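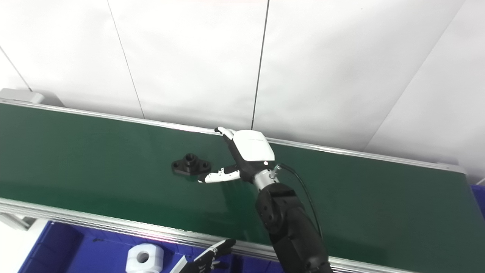 *A flanged part on the belt of the Trakora sorting station, with the robotic hand over the conveyor.*

Manufacturers that run small batches of mixed parts have often found automation difficult to justify. Karkier, which supplies handling equipment to machine shops and molding plants, began offering its Trakora station in May as a subscription service covering equipment, setup and support. The company's product manager and its lead field engineer spoke with this publication at the Grallside demonstration center on a Monday morning.

The product manager described the typical customer as a plant with one or two people assigned to sorting and a parts list that changes every few weeks. "They have looked at fixed automation and decided against it, usually for good reasons," the manager said. "A dedicated feeder does one job very well. When the part changes, somebody has to pay for a new feeder."

Trakora is intended to handle parts as they come down a belt and place them in bins according to type. The current library holds 47 part families, among them flanges, spacers and block-shaped housings. Customers may add their own. According to the field engineer, a new part is normally taught in a single shift.

"We ask for 26 samples of each new part," the engineer said. "Customers sometimes send us three and a drawing. The drawing is useful, but surface finish matters a great deal, and a drawing will not show us how a black part looks on a dark belt under their lights."

Asked about throughput, the engineer was careful. The station is rated for nearly 2000 parts per shift on simple geometry, and the company does not quote that figure for mixed work. "We would rather run the customer's own parts and give them the number we measure," the engineer said. The measured rate is written into the service agreement and reviewed after the first quarter. 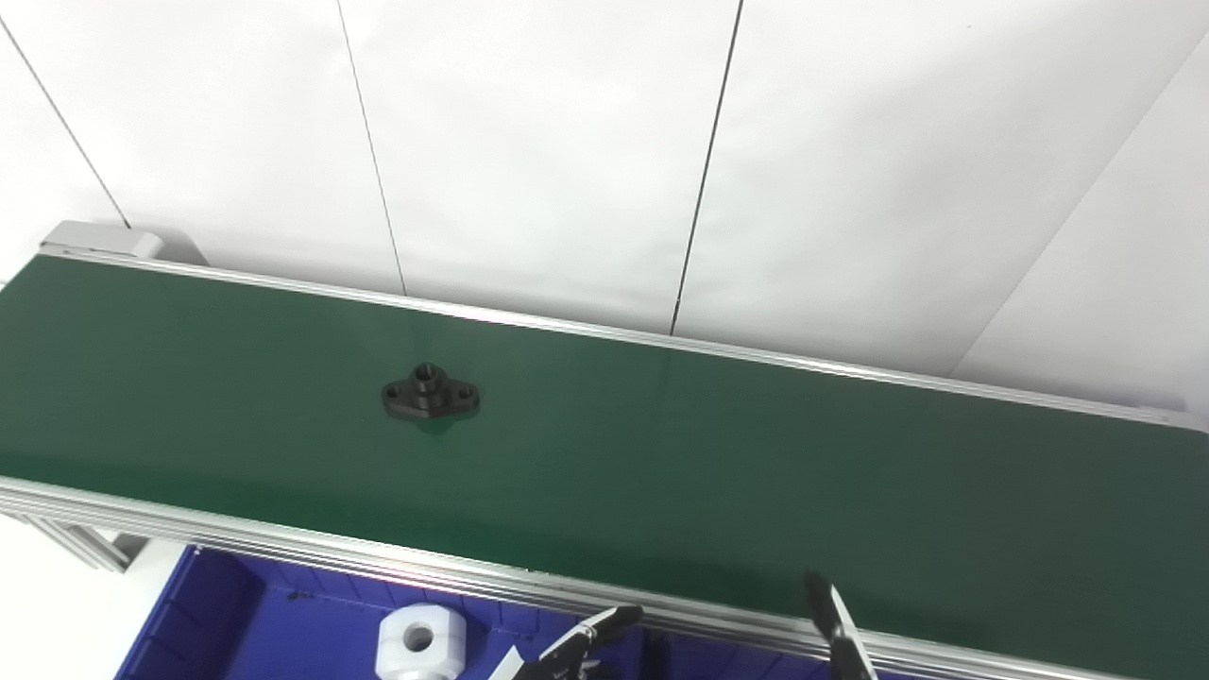

*Conveyor and bin at the station. The black part has a raised center boss; a white part is in the bin below.*

The choice between a hand with fingers and a thumb and a simpler gripper with opposed jaws is one that buyers raise early. The engineer recommended starting from the part. Flat flanges with a raised boss offer a clear place to grasp, and two jaws are often sufficient. Parts that arrive in many orientations, or that must be turned before placement, may call for the hand. "It costs more and it needs more maintenance," the engineer said. "I tell people that in the first meeting."

Maintenance has been the main subject of customer feedback. Metwally, a contract machining firm that has used the service since the pilot program, asked for finger pads that its own technicians could replace. Karkier now ships a pad kit with each station. The firm also reported that cutting oil left on parts reduced grip reliability - a problem that the engineer said has been eased but remains open. Karkier currently advises that parts be washed before they reach the belt.

The subscription runs for a minimum of 2 years. It includes remote support during business hours and one on-site visit per quarter. Freight, floor preparation and guarding are charged separately, and the product manager acknowledged that some early quotations did not make this clear. The quotation form has been revised.

Both representatives declined to give a date for a version that works with a customer's existing conveyor. The product manager said that requests for one are frequent, particularly from plants with limited floor space, and that trials are continuing at Grallside. Plants interested in a demonstration are asked to send sample parts ahead of the visit.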